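Iltard: memory settings and fault notes for old office desktops

README, last changed 6/20/20

Iltard is a small table of fault notes from used office desktops. It was started by Orysia Ivanyshyn, who repaired computers for schools and wanted to stop solving the same problem two times. I, Bohdan Semeniuk, keep the files in order and answer the mail. We are both not professional data people, so please read this page before you use the table in your work.

What is inside

The table has 1156 rows. Each row is one fault on one computer. If a computer came back with a different fault, it has a second row with the same machine number. There are 24 columns, and the file columns.txt explains each of them. The ones that people ask for most are these:

machine: our own number, not the serial number
symptom: what the owner told us, in the owner's words, translated to English
beeps: the beep code, written as long and short (for example L-S-S)
first_try: the first thing we changed
fix: the change after which the computer passed the memory test and started three times in a row
days_back: days until the same machine came back, empty if it did not come back 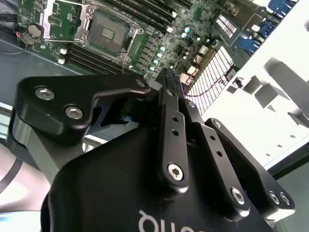 An empty cell means that we did not write anything down. It does not mean zero. In the beeps column we use the word "none" when we listened and there was no sound. Please keep these two cases separate, it changes the results a lot.

Where the rows come from

Most rows come from the repair book of the Kravchuk workshop, which Orysia typed in by hand over one winter. The other 98 rows were sent by the Bevgate school office, which keeps its own list of broken machines. The Bevgate rows have no first_try, and their dates are the date of the report, while the Kravchuk dates are the date of the repair. The column source tells you which is which.

How we write the symptom

We made a list of 80 short labels, such as "no picture, fan runs" or "restarts when warm". Every row has one label at least and three at most. When the owner's words and the label do not agree, believe the owner's words. I gave the labels alone, and on a second reading I would choose differently for a part of them, mainly between "freezes" and "very slow".

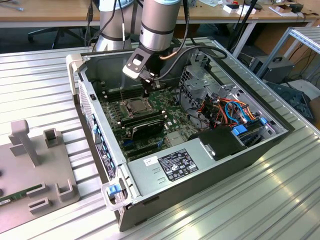 The label "dead battery" is used only for the small coin battery of the clock. Problems with the power supply are under "power". In the first version both were together, and if you have that version you should replace it.

Known problems

Memory faults are too many in this table compared with real life. Owners with a broken hard drive often went to another shop, which was cheaper for this work.

Some fixes are not real fixes. If you take out a memory module and put it back, the contact becomes better for a time, and the computer starts. We wrote "reseated" in these rows. Look at days_back before you trust it.

The column price was removed. It was in three currencies and we could not repair it. 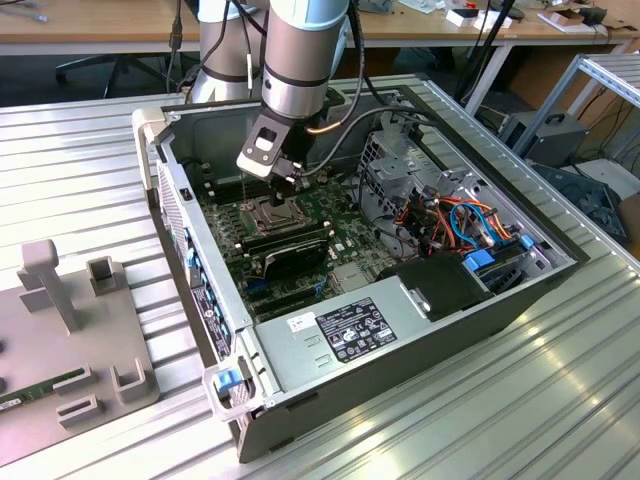
Dates before the move to the new repair book have only month and year. The day is written as 00, and many programs will refuse it or change it silently. Import this column as text.

How to open it

The file is plain text, separated with semicolons, in UTF-8. There are commas inside the owner's words, so do not choose comma as the separator. A friend from the Trarance user group wrote a small script, check.py, that reads the file and reports rows with the wrong number of columns. It should print only the word OK.

Use and corrections

You may use the table for free, also in paid work, if you name Iltard. We ask you not to try to find out who the owners were. We took out names and addresses, but some symptoms tell a long story.

Send corrections with the row number and the old and new value. The next version is planned for July, and corrections that come later will go in the one after it.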